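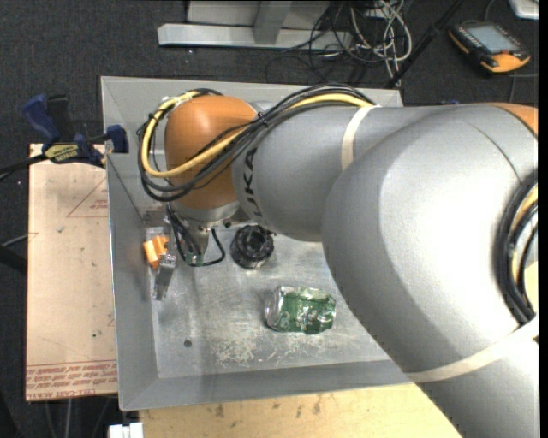 Oceanografia Física – Apontamentos da aula 6
Marés: origem, tipos e previsão
Docente: Shabnam Lodhi

Estes apontamentos acompanham a aula e não substituem a leitura do capítulo 9 do manual. As deduções feitas no quadro estão aqui apenas em resumo.

1. O que é a maré

Chamamos maré astronómica à subida e descida periódica do nível do mar provocada pela atração gravitacional da Lua e do Sol. Convém separá-la de outras variações do nível: a sobre-elevação meteorológica (vento e pressão atmosférica), as seichas e as variações sazonais ligadas à temperatura da água. O marégrafo regista tudo isto somado. A diferença entre o nível observado e a maré prevista chama-se resíduo.

Termos que vão aparecer nos exercícios:

Preia-mar – nível máximo de um ciclo.
Baixa-mar – nível mínimo de um ciclo.
Amplitude da maré – diferença de altura entre uma preia-mar e a baixa-mar seguinte. Atenção: na análise harmónica, "amplitude" é metade deste valor.
Enchente e vazante – os períodos de subida e de descida.
Estofo – intervalo curto em que a corrente de maré é quase nula. Não coincide necessariamente com a preia-mar nem com a baixa-mar.

2. A força geradora

A força que interessa é a diferença entre a atração lunar num ponto da superfície e a atração lunar no centro da Terra. Do lado voltado para a Lua a atração é maior do que no centro; do lado oposto é menor. O resultado são dois bojos, um de cada lado, no modelo de uma Terra coberta de água e sem continentes.

A força de maré varia com a massa do astro e com o inverso do cubo da distância. Por isso a Lua, muito menos maciça do que o Sol mas muito mais próxima, tem o efeito dominante. A contribuição solar é um pouco inferior a metade da lunar.

Um erro frequente nos testes é escrever que a água é "puxada para cima". A componente vertical é desprezável face ao peso da água. O que desloca a água é a componente horizontal, dita de tração.

3. Marés vivas e marés mortas

Na lua nova e na lua cheia, os efeitos da Lua e do Sol somam-se e temos marés vivas. Nos quartos, os dois efeitos contrariam-se em parte e temos marés mortas. O intervalo entre duas marés vivas sucessivas é de cerca de 14 dias (metade do mês sinódico). Em muitos portos há um atraso de um ou dois dias em relação à fase da Lua, a que se chama idade da maré.

4. Tipos de maré

Semidiurna: duas preia-mares e duas baixa-mares por dia lunar, com alturas semelhantes. É o caso da costa portuguesa.
Diurna: uma só preia-mar e uma só baixa-mar por dia lunar.
Mista: duas de cada, com alturas claramente diferentes entre si.

O dia lunar dura 24 h 50 min, e por isso a preia-mar ocorre mais tarde a cada dia que passa. A classificação faz-se com o número de forma F = (K1 + O1) / (M2 + S2), em que cada símbolo representa a amplitude da constituinte respetiva. Para F inferior a 0,25 a maré é semidiurna; acima de 3 é diurna; entre os dois valores é mista.

5. A resposta das bacias

Os continentes impedem que os bojos acompanhem a Lua. A maré real propaga-se como uma onda longa, com velocidade igual à raiz quadrada de g vezes a profundidade. Para uma profundidade de 1.000 m obtém-se aproximadamente 99 m/s. Sobre a plataforma continental a onda abranda e a sua altura aumenta.

Por efeito da rotação da Terra, a onda de maré roda em torno de pontos anfidrómicos, onde a amplitude da constituinte é nula. As linhas que unem os pontos com preia-mar simultânea chamam-se linhas cotidais.

6. Previsão

A altura da maré escreve-se como soma de cossenos, um por constituinte, com frequências conhecidas da astronomia. As amplitudes e as fases são próprias de cada local e obtêm-se a partir das observações. Uma série de um mês permite separar as constituintes principais; para separar K2 de S2 sem recorrer a inferência são precisos cerca de seis meses.

Exercícios para entregar

a) O ficheiro da estação Farkero contém 104 dias de registos horários. Represente a série, assinale as marés vivas e estime a idade da maré.
b) Com as amplitudes tabeladas para Bisgaard e Vandonitz, calcule F e classifique a maré nos dois portos.
c) Calcule o tempo que a onda de maré demora a percorrer o canal de Punduvov, usando a profundidade média dada na folha de dados. Comente o efeito de desprezar o atrito no fundo.

Entrega na aula de 22 de janeiro de 2020, em papel, em grupos de 2. Os gráficos devem ter unidades nos eixos e indicar o zero de referência – zero hidrográfico ou nível médio. As dúvidas sobre o ficheiro de dados ficam para a aula prática.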